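How to wash and dry your car's paint without scratching it

I've had my old Sartori estate for years, and washing it is still one of my favourite jobs! Most of the fine swirls you see on dark paint come from grit being dragged about, so a bit of care here makes a huge difference to the shine.

What you need

Two buckets, a wool mitt, car shampoo, a hose and a couple of clean, thick towels. Allow 50 minutes for an average car, longer if it's been down a farm track.

Step 1: Rinse from the top

Park in the shade and let the bonnet cool. Hose the roof first and work down, giving the arches a proper blast. Don't touch the paint yet, however tempting that patch of bird mess looks.

Step 2: Wash with two buckets

One bucket holds shampoo, the other plain water. Wash a panel, rinse the mitt in the plain water, then load it up again from the shampoo. Use straight strokes and leave the sills until last (they're always filthier than you think). Wheels get their own sponge, and please never let it near the doors!

Step 3: Dry it gently

Give the car a final rinse with the hose running slowly and no nozzle, so the water slides off in sheets. Lay a towel flat on the panel, pat it, and lift. On the roof you can pull it slowly towards you by two corners. If a towel falls on the drive, it's out of the game until it has been through the machine.

Ordinary bath towels are fine for door shuts and glass, provided the pile is still soft. Cut off any labels and keep stitched hems away from the paint. I wash mine at 40 degrees with no fabric softener, which leaves a film and makes them smear.
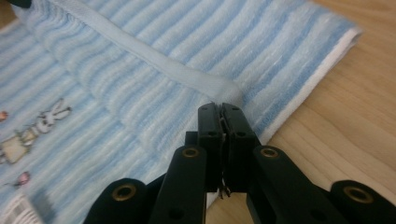
Step 4: Finish the edges

Open every door, the boot and the fuel flap and wipe round the rubbers. Loredana Ferri from our Jarkstead meet-up taught me to fold the mirrors in and out at this point, and it gets rid of those maddening dribbles down the doors.

Now's a great time for wax, while everything is clean. Go thin, do 3 panels at a time, and buff with a fresh cloth.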